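4.2 Replacement planning for gripper fingers and cable sleeves

The budget for the Gisdale cell was first drawn up as a single capital line covering two arms, the rail base and the cameras. Consumable parts were left to the general workshop account. Khurana objected to this in February, on the grounds that fabric work puts a different load on the fingers than rigid parts do.

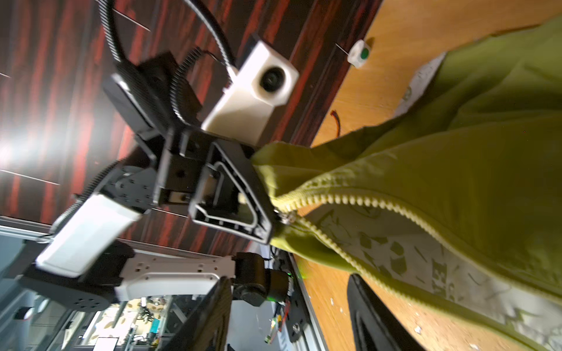 Figure 9. Zipper task, wrist camera view. One arm holds the end of the item beside the slider.

Zipper and folding tasks were therefore costed separately. Vadent quoted open-frame fingers in sets of 16, with a delivery time of two weeks. Orkmont offered a lower unit price but required a minimum order that exceeded our yearly estimate. We took the Vadent quote and set aside a further 8 percent for braided sleeve and corrugated conduit. 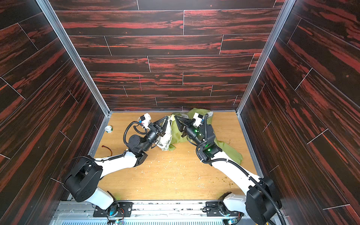 Spare actuators were treated as a shared item. Each arm uses several modules, and stocking a full set per arm would have doubled the line. Following Chaudhary and Garg, we budgeted one spare module for each joint size, held for both arms. Camera modules were budgeted the same way.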